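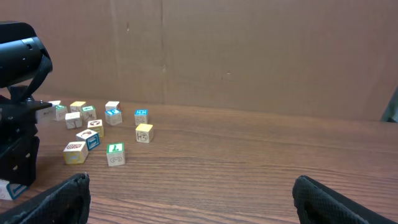 Hello again, and sorry to pile on between the holidays. Our petition against the new police minister's appointment still won't display properly on Fakamus, and I've now had a good many worried calls from people in Mundach who signed it and can't find themselves on the public list. More than 185 signatures show in my organiser view, but the public page stops at 36. The ones that do appear are in no order I can make out, a bit like the alphabet blocks scattered across that tabletop, even though I've chosen surname order and saved it twice.

Shares: 2 Comments: 2

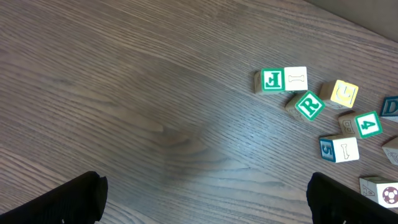
Alphabet blocks on a wooden table.

I've tried Plellden as well as my usual browser, signed out and back in, and asked my neighbour to look on her phone (same thing, poor dear, she was very patient). I'd be ever so grateful if the full list could be showing before we hand it to our local member, as I'd hate for anyone to think their name had been left off on purpose.

Warmly,
Sabine Wunderlich 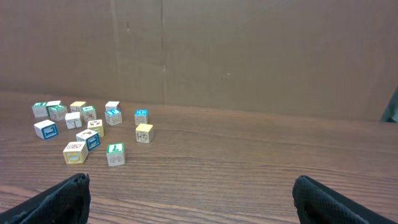 Rüdiger Reinholz: Thanks, Sabine, no need to be sorry. Your signatures are all stored safely, but the public page is loading an old copy of the list. I've cleared it and rebuilt the surname sorting. Could you refresh and tell me what total you see? I'll leave the ticket open in the meantime.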